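Does anti-mould paint do anything in a bathroom with no window?
Asked in Painting & Damp, 8 replies

We're repainting before we rent the unit out in November. The paint shop quoted me for a "mould shield" colour-matched to what we've got, plus a primer, plus a wash you're meant to put on first. It comes to 700 dollars for one small bathroom and the bit of room outside it. I've been told a lot of things by paint shops. Is there anything in the tin that ordinary bathroom paint hasn't got? Fan is the original one and goes off with the light.
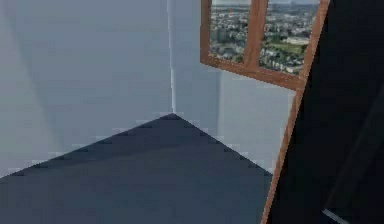 Corner, pale blue-grey on the left wall. Keeping the colour.

Alvar Forsberg

Top answer
There's a fungicide in it, so it isn't pure fiction, but it wears out and the label goes very quiet on when. Paint can't fix wet air. Hold a square of toilet paper up to the fan grille - if it drops, you've found your problem. I'd get a fan with a run-on timer and set it for 30 minutes, then use whatever bathroom paint is on special. Also leave the door open after showers.
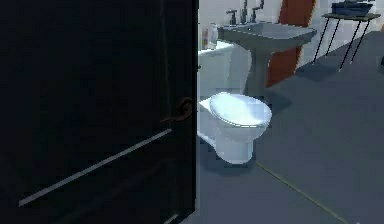
Posted by Helge Hedlund | Regular member | 40 found this helpful

Check where the duct goes while you're at it. Mine went nowhere, just blew into the roof space, and the previous owner had painted the ceiling with the expensive stuff. Still went black.

Second answer
Used Skindside in ours, two coats, no mould. Highly recommend!!
Subbarao Panicker

Comment from Alvar Forsberg: how long ago?

Comment from Subbarao Panicker: last month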